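Rails, Paint and Slack: Refitting a Workroom at Ellby
9 Jan 2019

The workroom on the ground floor at Ellby measures 22 square meters and has one window, one door and a floor that falls slightly toward the yard. Until last June its walls were bare block on two sides and painted board on the others. Power came from a single outlet beside the door. Everything else ran on extension cords, taped down where people walked and left loose where they did not.

The refit had a short specification. Fixings had to be movable without drilling new holes. Cables had to come off the floor. The wall finish had to be pale enough to show dust, and it could not be white, which under the old tube lights had made small dark parts tiring to look at for a full day.

Fixings came first. The Lostora system is a plain slotted aluminum extrusion sold in long bars and cut to order by Gunawan, the hardware supplier in Washolm. The profile is open along its faces, so a nut can be dropped in, turned and tightened at any point along the length. Brackets, lamp arms and cable clips all use the same nut. The bars arrived with the ends sawn square but not deburred, and an hour with a file was needed before any of them could be handled without gloves.

Bars were ordered unanodized at first. That was a mistake. Bare aluminum marks gray on anything that rubs against it, sleeves included, and the first two bars were sent back and exchanged for the clear anodized version. The difference in cost was small. The difference in stiffness is nil, and buyers choosing between the two should look only at finish.

Deflection is the figure most people leave out when they plan a rail. A bar held at both ends will carry far more than a bench lamp and a few clips, but it will sag visibly in the middle long before it is in any danger. At Ellby the supports are set no more than 100 centimeters apart. This looks excessive on the drawing and is correct in use, particularly where something is clamped to the rail and then pulled sideways. 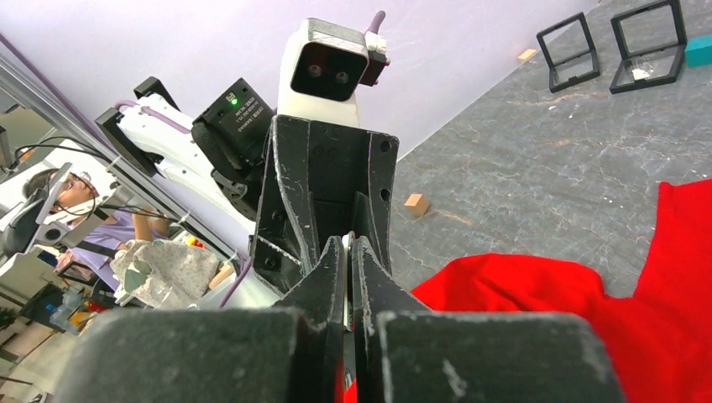 Cable routing took longer than the metalwork. The first attempt put every line in closed trunking, with lids, and it lasted three weeks. Trunking suits a room where the wiring is finished. In a workroom a line is added or taken out every few days, and the lids end up stacked in a corner. Open clips on the rail replaced it, with the heavier supply leads kept to the back slot and the thin signal leads to the front - the two are never bundled together for more than a short crossing.

Slack needs its own rule. A cable serving anything that moves should hang in a loop wide enough that it never straightens, and the loop should be fixed at both ends so that the connector carries no load. A cable serving anything that stays put should have one spare hand's width and no more. Thin black leads are the hardest to trace, and each one is now tagged at both ends with a number written in paint pen. The stock of tags was 164 when the job began. A second order has been placed.

Colored jackets help where the budget allows. One color for one purpose is enough, provided the purpose is written down somewhere other than in a person's head. The list at Ellby is a single laminated sheet inside the door.

The walls were done last, which the painters in Washolm advised against and which made for a good deal of masking. The color chosen is a pale lavender in a washable matte. On the sample card it looked faintly ridiculous. On a full wall it reads as a cool neutral, and black and silver parts show against it with a clear edge. Two coats were specified and three applied, the block having taken most of the first. Recoat time was 6 hours with the heater on.

Some items remain open. The rail nearest the window was mounted before the plaster behind it had been checked, and one of its brackets has already been packed out with washers. The door still opens inward over floor space that could be used. Lighting has been improved by replacement tubes only, and a proper plan, with fittings hung from the same extrusion, is priced but not ordered.

Gunawan will cut Lostora bar to the nearest millimeter. Allow extra for the saw if the cuts are to be made at home, and buy more slot nuts than the drawing calls for.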